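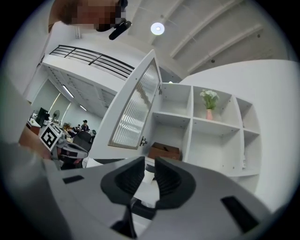

How do you teach a robot arm to tidy a shelf when there is no robot arm in the building?

You have people do the tidying with hand-held grippers, record the gripper motion and the camera views, and train on that afterward.

The longer version took up most of an afternoon in July, when Dilby opened its data collection floor to visitors. I went with Gadisa Ayele, who works on mobile bases and thinks manipulation people spend too much time on fingers. I work on calibration, so I spent most of the visit looking at cubes and cables. What follows is from my notes, in the order I took them.

Mulugeta Tilahun ran the demonstration. He skipped the slides and went straight to the operators, which I appreciated. The pitch fits in a paragraph. Teleoperating a real arm is slow, and the operator fights the arm's limits the whole time. A person holding a gripper in each hand works at something close to a normal pace, and the recording contains only gripper pose, finger opening and video. The arm comes later, at the point where somebody has to find joint angles that reproduce the path.

That last step is where I had questions. A human wrist goes places a six-axis arm can't follow without swinging its elbow through the furniture. Mulugeta said they run every episode through a reachability filter the same evening, and that 80 percent pass. The rest get tagged and kept. I asked what the failures have in common and he said deep shelves, mostly, and operators who lean in. He didn't have a breakdown by operator, or didn't want to show one to a room of strangers. 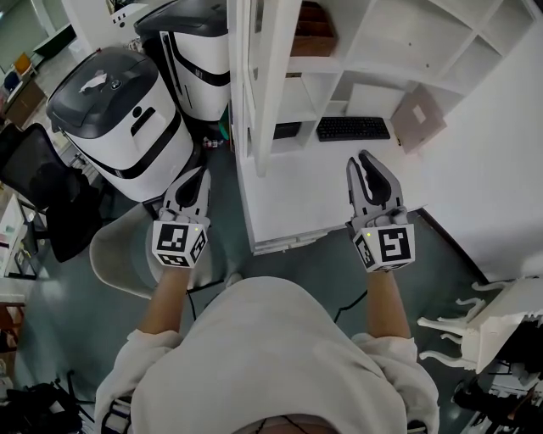 Two grippers over the desk, marker cubes just ahead of the hands.

The cubes were my reason for going. Each gripper carries a white cube with square fiducial markers on its faces, so a camera looking down from the operator's head has a chance of seeing at least one face, and two or three when the wrist is turned the right way. One face alone gives you a pose, but a small planar marker seen nearly head-on is ambiguous in tilt, and you get the familiar flipping between two solutions. Two faces with a known angle between them take care of most of that.

The cube is only as good as its geometry, though. If the printed faces are a little out of square, or a label has been put on slightly crooked, the error goes straight into the gripper pose and gets multiplied by the distance from the cube to the fingertips. I asked how they measure it. Meron Sisay, who looks after the hardware, said every cube is calibrated on a bench rig before use and again after any drop. She keeps a log, and the log had 23 entries for the month. I would have guessed more.

Timing got less attention than it deserved. The head camera and the gripper cameras run on separate clocks and are aligned in software at the start of each episode. Over a short episode the drift is tolerable. Over a long one I would want to see a plot, and I said so. Meron wrote it down. Gadisa asked why they don't use a hardware trigger and the answer was more wiring on a person who already has enough of it, which seems fair.
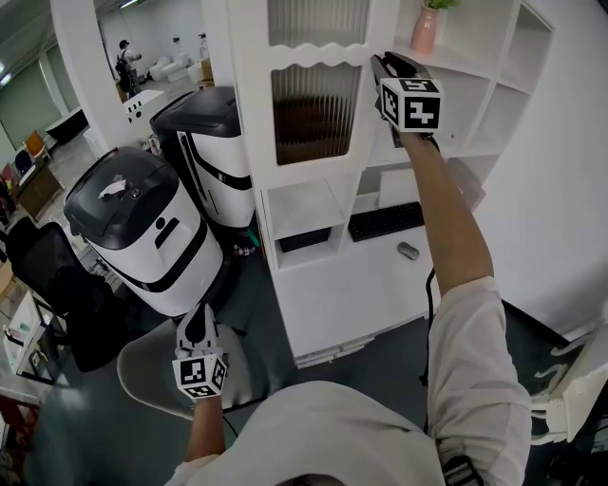 Cable routing is the least glamorous part of any wearable rig and I have never seen one that got it completely right. Strain on a connector shows up as dropped frames long before it shows up as a dead port, and dropped frames are easy to miss in a big data set. At Dilby the operators work standing at household-style furniture, with cables alongside their arms. The thicker one by the right arm hangs down past the edge of the desk, with a small dark piece partway along it that looks like a connector. I'd want that piece clipped to the sleeve. A sleeve reaching across a desk with a keyboard and a mouse on it already has plenty to snag on.

The glass in that cabinet came up too. It's ribbed, and anything behind it breaks up into vertical bands. I asked Mulugeta whether they intended it as a hard case for vision. He said they pick furniture for variety and leave the hard cases to turn up on their own. I can see the argument. I would still label those episodes separately, as a policy that has learned to ignore what is behind ribbed glass will be in trouble the first time the glass is clear.

Some numbers, for anyone who wants to compare with their own setup. The cabinet task had 1254 accepted episodes when we were there. Each operator gets 2 practice runs on a new task before recording counts. Episodes are checked by a second person at high speed, and the checker may only accept, reject or tag. No trimming. I like that rule, having cleaned up after people who trimmed.

Estrella Robles took the last part of the visit, on finger pads. The current ones are black and rubbery with ribs on the inner surface, and she said the ribs came in after smooth pads kept letting cardboard slide. She passed around a worn pair. The ribs wear first toward the tip, which is what you would expect from people who pinch things with the ends of their fingers. Replacement is by inspection, with no fixed interval. I asked whether pad wear is logged against episodes. It isn't yet. A policy trained across new and worn pads will see the same finger opening give a different grip, and there is no column in the data to explain it.

Gadisa spent that part asking about floor friction. He got a better answer than I expected and has promised to write it up himself.

Dagim Beyene has asked me to send him the marker spacing for the Wekilton rig so he can compare tilt errors on the same plots. I'll post those when I have them. If anyone has measured cube squareness with something better than a square and a feeler gauge, my address is on the contact page.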